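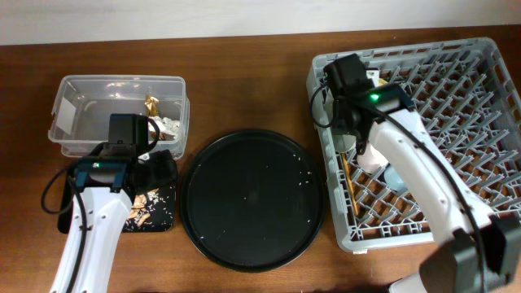 ## 4. Safe working practice: dish rack station

This section applies to every two-arm tabletop station running the Stuvel dish routine. It replaces the November bench notes. Questions go to Stamatia Karagiannis or Bonifacio Iglesias.

### 4.1 Before enabling the arms

1. Place the rack flat on the table. All edges must be supported.
2. Set the scrap container and trays within reach of the arms. Loose foil and paper go in the container.
3. Check that each cable loop moves freely through the full wrist range. Re-clip any cable that can catch on a rack peg.
4. Confirm the indicator light on both grippers is green.
5. Sign the station log with your name and the program number (739 for the standard routine).

**CAUTION:** Keep hands, sleeves and lanyards off the table once the arms are enabled. Stop the arms before you move a tray, even by a few centimetres.

### 4.2 Handling cups

1. Use plastic cups only. Glass and ceramic are not approved for this station.
2. Set grip force to 12 N in the Tundari console. Do not raise it to make up for a poor approach angle.
3. Keep the other arm clear of the cup until the gripper has opened and backed away.

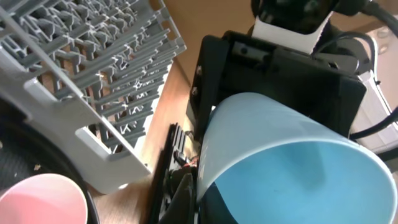 **Can I take a cup out of the gripper by hand if the arm has stopped moving?**

Only after you press the stop button and the console shows the arm as disabled. A paused arm is still powered and can resume without warning.

### 4.3 Clearing the tray

1. Clear cups before plates and bowls.
2. Approach a cup lying on its side at reduced speed, with the fingers open.
3. Watch for chopsticks under other items. If one shifts toward the rack, stop and reposition it.
4. Leave crumbs and grains until the arms are disabled, then wipe down.

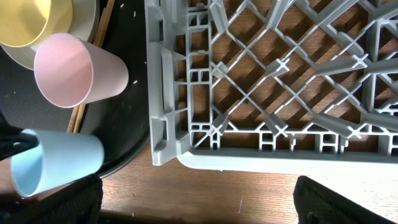 *Figure 4-3. Gripper at the light blue cup, tray beside the rack.*

**NOTE:** Inspect the gripper fingers every 2000 cycles. Replace any finger with a cracked or lifted surface and record it on Form 51.

### 4.4 After an unplanned stop

1. Leave items where they are.
2. Save the console log before resetting.
3. Report the stop to Han-gyeol Hwang. Do not restart until the entry has been initialled.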